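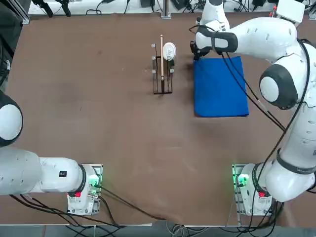 Open day at Gostwood: the big brown table.

Print this page | E-mail this page

A Saturday Among the Biscuits

I have wanted to see inside the Tsakiris bakery since I was nine, when we lived downwind of it and my mother could tell the day of the week by the smell. Cinnamon was Tuesday. The open day at the Gostwood works yards was my chance, and I got there early enough to help a man put out the parking cones, one of which I had just driven over.

Gostwood is a row of old brick sheds along the canal with a different trade behind every door. You get a map at the gate. Mine had been photocopied so often that the canal had vanished and the restrooms were a matter of faith.

I went to the bakery first, along with everybody else. The wait was 40 minutes, spent behind a family debating whether a fig roll is a cookie or a small pie. At the door they give you a hairnet, and if you have a beard they give you a second hairnet, for the beard. I don't have a beard. I was given one anyway.

Theano Stergiou led our group. She has worked the ovens long enough to lean on things the rest of us were told not to touch. The tunnel oven is 120 feet long and the cookies ride through it on a steel mesh belt, going in pale at one end and coming out tan at the other, like retirees. You walk alongside at cookie speed. A small boy asked what happens if the belt stops. "We eat a lot of cookies," she said, and moved us along to the sugar room.

The sugar room was my favorite. It's mostly sacks, but the air is sweet enough to chew, and there's a wooden desk in the corner where the orders used to be written up by hand. One ledger was open under glass. Somebody in 1931 had ordered ginger snaps for a funeral and then crossed it out and ordered more.

The tasting was three cookies on a napkin. The almond one was excellent. The sesame one was very good. The third was from the new sugar-free range, and I wish it well.

Next door is Griro, which makes brushes. I had planned to give it ten minutes and stayed past lunch. I had no idea how many brushes there are in the world. They make one for cleaning the inside of a trumpet and one for putting egg on pastry, which Tsakiris buys, so the two tours join up if you pay attention. Rafail Vlachopoulos showed us how the tufts are drawn through the block by hand with a loop of wire. He let me try it. My brush is now at home beside the sink, where it sheds.

Lunch was in the old loading shed — soup, bread, and a lentil thing that had run out by the time I reached it. I shared a bench with a retired couple who go to every open day in the county and rank them. Gostwood was sitting in fourth place, behind a waterworks. They felt the waterworks had better signage. Having spent part of the morning looking for the canal, I could not argue.

I finished at the Kandale bindery, upstairs in the last shed, up 4 flights of iron stairs that ring like a dropped tray. They repair library books and church registers, and it is the quietest place I have been since my last performance review. Ifigeneia Lambrakis was sewing the pages of a hymnal back together and talking at the same time, neither one slowing the other down. Her advice for old books at home: keep them out of the attic, don't tape them, and stop licking your finger to turn the page. I had done all of these, some of them that week.

If you go, wear flat shoes and bring cash, as the bakery shop doesn't take cards. Bags of broken cookies go on sale at two and are gone by a quarter past. The next open day is in June. Parking is free, if you mind the cones.

Posted December 7, 2025

Comments (3)

Aliki Xenos wrote:
The cinnamon was definitely Wednesday. We lived on Lock Street and I did my piano practice in it.

Orestis Kyriakidis wrote:
Did you ask about the broken cookies by mail? They used to do a tin. My father had one sent every Christmas and kept screws in the empties, I still have most of them (tins and screws). Good write-up, though I think you're hard on the lentils.

Lockside Lou wrote:
Is there an elevator to the bindery? My knees would like to know before June.

Contact us | Copyright 2025, all rights reserved | Back to top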